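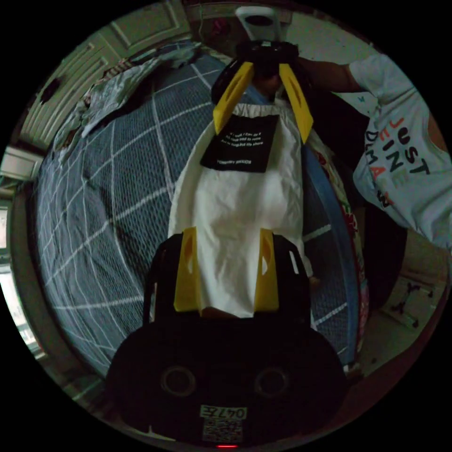

15 juin 2026

Levé à six heures moins le quart, sans réveil. Genou droit correct en descendant l'escalier, un peu raide à la troisième volée. Café, pain, le reste de la confiture de mûres. J'ai noté le poids hier et je ne le note pas aujourd'hui, je me suis promis de ne pas en faire une manie.

Vasiliki a appelé avant d'aller travailler. Elle a enfin la réponse du refuge de Prollari : il y a de la place pour nous deux fin août, en dortoir, demi-pension. Il faut envoyer 70 euros d'arrhes avant la fin de la semaine. J'ai fait le virement tout de suite, sinon j'oublie. Le reste se paie sur place, en espèces de préférence. Elle voulait partir plus tôt dans le mois mais le premier week-end est complet et elle a son neveu la semaine suivante.

Donc quatre jours de marche. L'itinéraire ne bouge plus : montée par la forêt le premier jour, refuge, puis le col à 2410 mètres le deuxième, et on redescend de l'autre côté par le vallon. Le troisième jour est le plus long sur la carte mais c'est presque tout en balcon. Le quatrième, il faut être à l'arrêt du car avant quinze heures, après il n'y a plus rien jusqu'au lendemain. J'ai recopié l'horaire au dos de la carte. C'est celui de l'an dernier, je vérifierai quand ils auront mis le nouveau en ligne.

Je n'ai pas dormi en montagne depuis l'opération. Zorica Radulović m'a dit la semaine dernière que le genou tiendrait à condition de travailler les descentes, et qu'en montée je n'avais pas à m'inquiéter. Elle m'a redonné les exercices sur la marche d'escalier, lentement, en retenant. J'en ai fait trois séries ce matin, deux seulement le soir. C'est ennuyeux. Je mets la radio.

Marché ensuite jusqu'au réservoir et retour, avec le sac chargé de bouteilles d'eau. L'application Pace m'a compté une pause de douze minutes au banc alors que je me suis à peine assis, elle doit perdre le signal sous les platanes. Je la garde quand même pour le dénivelé. Sur la portion raide derrière le cimetière je suis monté sans m'arrêter, ce que je n'avais pas fait au printemps. Croisé la dame aux deux épagneuls, qui m'a demandé si je déménageais.

Les chaussures me posent toujours problème. Les Flernine sont confortables à plat mais le talon bouge dès que ça descend. J'ai essayé de serrer autrement, en bloquant le laçage au cou-de-pied, et c'est mieux sans être bon. Vasiliki dit de les rapporter. Je les ai portées dehors, je ne vois pas qui les reprendrait. Les vieilles ont la semelle lisse à l'avant et je n'ai pas envie de passer le col avec. Je demanderai au cordonnier de la rue basse s'il ressemelle encore ce modèle, il avait dit oui il y a deux ans pour celles de mon frère.

Après le déjeuner, la liste. J'ai repris celle de notre dernier tour et j'ai rayé. Le sac fait 30 litres et je ne veux pas en acheter un plus grand, alors c'est la liste qui doit céder. Rayé : le deuxième pantalon, les sandales (il y a des sabots au refuge), le livre, la gourde en métal. Gardé malgré Vasiliki : le thermos. Hésité longtemps sur la veste épaisse. À cette altitude il peut geler la nuit même fin août, mais on sera à l'intérieur, et avec la polaire et l'imperméable par-dessus je devrais m'en sortir. Je la mets dans la colonne des peut-être, qui est déjà trop longue.
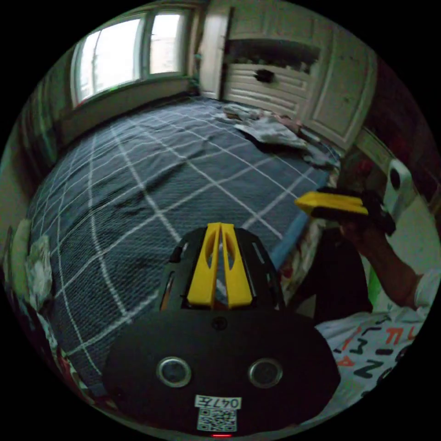
Dans la chambre, au-dessus du lit.

Pour la nourriture on s'est réparti les choses au téléphone. Elle prend le fromage, les fruits secs et le pain du premier jour, moi les soupes, le thé et le chocolat. Le pique-nique du troisième jour, on peut le commander à la gardienne la veille au soir. Il paraît que c'est copieux. Un collègue de Vasiliki y est passé l'été dernier et en parle encore, surtout d'une tarte aux myrtilles, mais je me méfie de ce collègue qui nous avait aussi recommandé l'auberge de Ganidley, où l'on avait attendu la soupe une heure et demie.

Reste la question de l'eau. Sur la carte il y a une source marquée juste sous le col, côté nord. En août elle peut être à sec. J'ai écrit au refuge pour demander. Si elle ne coule pas il faudra porter deux litres chacun depuis le matin, et là le sac devient lourd. J'y pense plus que de raison. La pharmacie aussi est à revoir : les pansements pour ampoules sont périmés et la bande élastique ne tient plus. À racheter, avec de la crème solaire.

Vers dix-sept heures le ciel s'est couvert et il n'a pas plu. J'ai arrosé les tomates. Les premières sont de la taille d'une noix, celles contre le mur un peu plus avancées. Il faudra trouver quelqu'un pour arroser pendant notre absence, je pense au fils des voisins s'il n'est pas chez son père.

Soupe le soir, et une omelette. Glace sur le genou pendant le journal, par prudence - il n'était pas gonflé. Relu le passage du topo sur la descente du col : « sentier étroit mais bien tracé, quelques marches hautes ». Les marches hautes, c'est ce qui m'intéresse. Vasiliki propose de faire une sortie d'essai le mois prochain, une seule journée, avec les sacs pleins et une vraie descente. J'ai dit oui. Elle choisira l'endroit, moi je m'occupe du train.

À faire demain : cordonnier, pharmacie, rappeler la mutuelle pour la facture de kiné, rendre la perceuse.

Couché à dix heures et demie.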